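The Arm Bench at Trikstead: A Gallery

We use cookies to remember your preferences and to count visits. By continuing to browse you agree to this. Accept / Manage settings

Welcome, and thank you for stopping by! A few of you have been asking since spring how the little arm project was coming along, so I've put up two renders from the simulated bench, with a line under them and then (I'm sorry, I do go on) rather more than a line about the rest of the build.

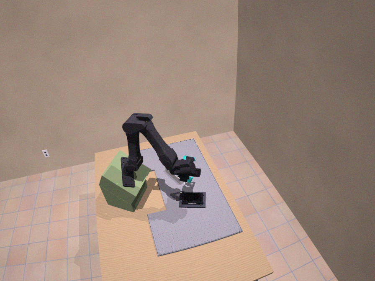
The same simulated bench in both: the black arm up on its green pedestal, teal fingers empty, with the ribbed black piece on the perforated board. The second one has the white box next to it.
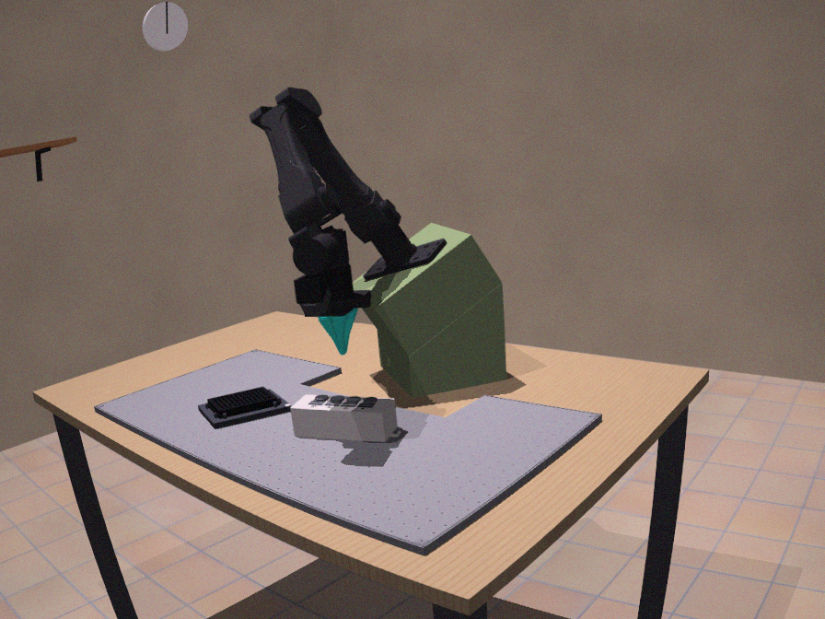
Trikstead workshop, August 7, 2020

I should say how we got to this point, as some of you only know us from the lathe evenings. Trikstead is a shared workshop, and back in March, when we couldn't all be in the room at once, the arm had got as far as a pile of parts and a great deal of enthusiasm. Agathe Aubert suggested we carry on in simulation from our own kitchens, and I remember thinking it would keep us busy for a week or so. Well! Here we are in the middle of summer and I'm still fussing over the position of a table.

The arm is called Gilbert. He was nearly called something much grander, but Agathe typed Gilbert into the project folder while we were still arguing and by the time anyone objected all the file paths had it in them. The scene is called Zerkard, after the street where I started it, and the bit of code that sends the joint positions goes by Suvance, a name I can't explain and won't try to.

Most of my own time has gone into the bench itself. I wanted the simulated table to be a place I'd be happy to work at, so it got a proper wood grain, and then the floor needed tiles, and then of course the tiles needed grout in a color I liked. Agathe was very patient about all this (she had asked for a flat plane and a gravity setting). The clock on the wall in the second picture is pure indulgence on my part, and so is the shelf. I did mean to put something on that shelf and I may yet.

The perforated board has been more useful than I expected. With a regular grid of holes you can say "two holes left" over the phone and the other person knows just what you mean, and we've settled a good many disagreements that way. The cutout in it took me three evenings. My first attempt had the notch on the wrong side entirely, and the pedestal stood with its foot buried in the board, looking like a boot in a puddle.

The pedestal is green, and it's going to stay green. I've had letters! Agathe prefers a plain gray and has said so kindly several times, but I find that a dark arm over a pale board gets lost on my old monitor unless there's a bit of color nearby, and the same goes for the teal on the fingers. If you build your own I'd urge you to pick something bright for the fingertips, whatever you do with the rest. You spend hours staring at them.

As for what Gilbert does up there, we've been working on reaching. He comes down over the board, fingers open, and stops short of the thing he's after, and then we look at where he stopped and grumble and change a number. Our last long session had 15 reaches in the morning and 16 after lunch, and my notes for the afternoon get steadily harder to read. The trouble is nearly always the wrist. The big joints behave themselves, but a small error down at the wrist puts the fingers over bare board, and then back we go to the settings file.

The white box with the round black pieces along its top is the newer addition. I'm fond of it already, though I had some bother with its shadow, which for a while fell in a direction that no lamp could account for. Agathe fixed it by deleting a light I'd forgotten I had made. We tried the box in about 14 different spots before leaving it snug up against the corner of the black tray, and it makes a good test there, with so little space between the two.

On the real side of things, the parts are still in their boxes on the tall rack by the window, labeled in my handwriting, and we've agreed not to open the motor bag until the wrist business is sorted out. The real table will be plainer than this one. I've got a nice board put by for the top, with one soft corner that I'll round over with the spokeshave, and my brother-in-law has promised legs.

If you'd like to come and see the simulation running, I have it on the laptop most Friday evenings after six, at the far end past the band saw. Bring a chair if you can, we're short of them, and a cushion if your back is anything like mine.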